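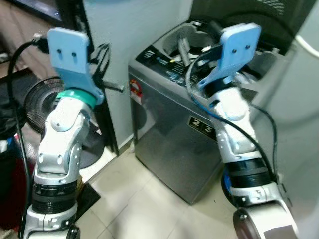
Home | Notes | Repairs | Archive | Contact

Print this post | E-mail this post

Washer in the tiled corner, part two: level, drain and first loads

The top-loader went in at the start of September and has now done enough work for me to write up the settings. The previous post covered the choice between a front-loader and a top-loader. I settled on the top-loader for access: the utility corner is small, and a front door would have needed clearance that the corner doesn't have. A lid opens upward and takes no floor.

The stainless front was not a requirement. It came with the model that fit. It shows fingerprints and dried drips more than white enamel does, and it has a grain, so it gets wiped vertically with a damp microfiber cloth and then a dry one. Circular wiping leaves marks that catch the light. No scouring pads, no chlorine.

Leveling

A tiled floor is good for a washer in that it doesn't flex. It is bad in that the tiles are rarely in one plane, and a foot that lands on a grout line will settle into it after a few spins. Move the machine until all 4 feet are on tile face. In my case that meant shifting it forward by the width of a finger.

Procedure I used:

1. Tub empty, water off, plug out.
2. Spirit level across the top, left to right, then front to back. The lid doesn't count as a reference surface. Use the rim of the cabinet.
3. Adjust the front feet first. Turn the low one out until the bubble centers.
4. Rear feet next, with a second person tipping the machine forward slightly.
5. Press down on opposite corners. If it rocks, one foot is floating even when the bubble reads center.
6. Lock nuts up against the base, finger tight, then a quarter turn with the wrench.

Repeat step 5 after the first week. Mine had developed a small rock at the rear left. Half a turn fixed it.

I tried rubber pads under the feet for the first few loads and took them out. They lowered the noise in the room next door, but the machine crept sideways on fast spin. Ľudovít Rusnák, who fitted the shutoff valves, had told me it would do that. Bare feet on clean, dry tile grip better.

Drain hose

The hose goes up before it goes down. If the high point of the loop sits lower than the water level in the tub, the machine siphons itself empty while it is trying to fill. The symptom is a fill that never finishes, and it is easy to blame the inlet valve for it. Check the loop height given in the manual and fix the hose there with a clamp. The other error is pushing the hose too far down the standpipe. Leave an air gap around it and don't tape it shut.

Inlet screens came out clean at the first check. I will look again in the spring.

Spin and balance

The fast spin on this machine is listed as 854 rpm. I was doubtful that the figure meant anything in practice, so I weighed one load of bath towels dry, after the fast spin, and after the slow spin. The fast spin left 400 grams less water in the same towels. On a drying rack that is the difference between dry by the evening and dry the next morning, so towels get the fast spin and shirts get the slow one.

Most of the banging people complain about with top-loaders is loading. Drop items in around the edge of the tub in a loose ring, a bit on each side. One heavy item alone is the worst case. A bath mat goes in with two towels opposite, or it waits. If the machine stops and refills during spin, it is trying to redistribute the load. Lift the lid once it has stopped, move things by hand, and restart from spin.

Detergent

I had half a box of Privum powder and a bottle of Pestden liquid left over from the old machine. The powder is fine in warm water. In cold it left grit in the seams of dark trousers, so I now dissolve it in a jug first. The liquid has no such problem but I was overdosing it. The cap has three lines inside and the lowest one is enough for a normal load in soft water. Foam still in the tub after the last rinse means too much.

Fabric softener I have stopped using on towels. Absorption improved after a few washes.

Routine

After the last load of the day: lid up until the tub is dry, lint filter emptied, water off at the valves. Once a month: a hot cycle with nothing in it, dispenser out and rinsed under the tap, tile behind the machine wiped down. The wall needs it more than I assumed, mainly from steam when the lid goes up after a hot wash.

Open items

The outlet position is still under review. Delia Munteanu suggested moving it higher on the wall, clear of any spray if an inlet hose lets go, and I agree. That is an electrician's job and is booked. I also want braided inlet hoses in place of the rubber ones. Benavides has the right length in stock, Hunonard only the longer version, and a longer hose in a small corner ends up kinked.

Filed under: laundry, plumbing

Previous post | Next post | Back to top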